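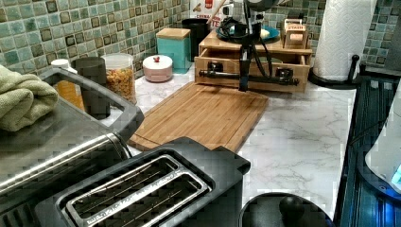
Week 6 - Branch Lines and Why They Lost Money

Okay, last week we followed the Tivine main line from the harbor to the mountains, and a few of you asked me afterward why I kept skipping the little stubs on the map. I was saving them! Branches get a whole week because the bookkeeping is so strange, and because your second paper is on one.

Start with the Gistedwood branch, which leaves the main line at Jadoon and runs up the valley to the sawmills. When it opened it had one customer that mattered, and the railroad laid it as cheaply as it could get away with. Light rail, sharp curves, hardly any ballast, timber trestles where a richer company would have filled. That was normal. You built it cheap, you got the traffic moving, and you told the shareholders you'd rebuild it out of earnings. (Look at the grade profile in the reader and find the climb out of Jadoon. Every engine crew on the line complained about that hill, and you'll see it come up again when we get to diesels.)

Now the money part. Suppose a carload of lumber goes from Gistedwood to the harbor. It spends a short time on the branch and a long time on the main line. Who earned the revenue? If you split it by mileage, the branch gets almost nothing and looks like a disaster. If you credit the branch with everything it brought in, it looks like a gold mine, and the main line seems to be hauling that car for free. Neither answer is crazy, and railroad managers picked whichever one suited the argument they were having that year. When they wanted to close a branch, they split by mileage. I want you to get suspicious every time you see the words "operating loss" in a source - ask how the revenue was divided before you believe it.

Here are the numbers we'll use in section. In the sample year the branch sent out 832 carloads and took in 193, mostly machinery, feed and store goods. Notice how lopsided that is. All those extra cars had to come up the hill empty, and an empty car costs you crew time and coal and pays you nothing. Please work out the ratio before you come to class so we don't spend ten minutes on long division like we did last time.

Passengers are a different story and a sadder one. The Gistedwood train was a mixed, meaning a coach tacked onto the back of the freight, and it stopped whenever there were cars to switch. The timetable allowed 48 minutes to Jadoon. Once there was a paved road, anybody with a car could beat that easily, and anybody without one rode the Tument bus. The railroad dropped the Sunday train first, then asked the state for permission to drop the rest. Read the hearing testimony closely, especially the store owners, who wanted the train kept but had already moved their own shipments to trucks.

A few terms to know for the quiz: mixed train, division of revenue, feeder value, deferred maintenance, embargo. I'm fussy about the last one. An embargo is a notice that a railroad won't accept freight on a line, and it isn't the same thing as abandonment, although one often led to the other.

For next time, read the chapter on short line sales and page 540 in the big reader (it's the map, don't skip it). Bring a paper copy if you can, as we'll be drawing on it.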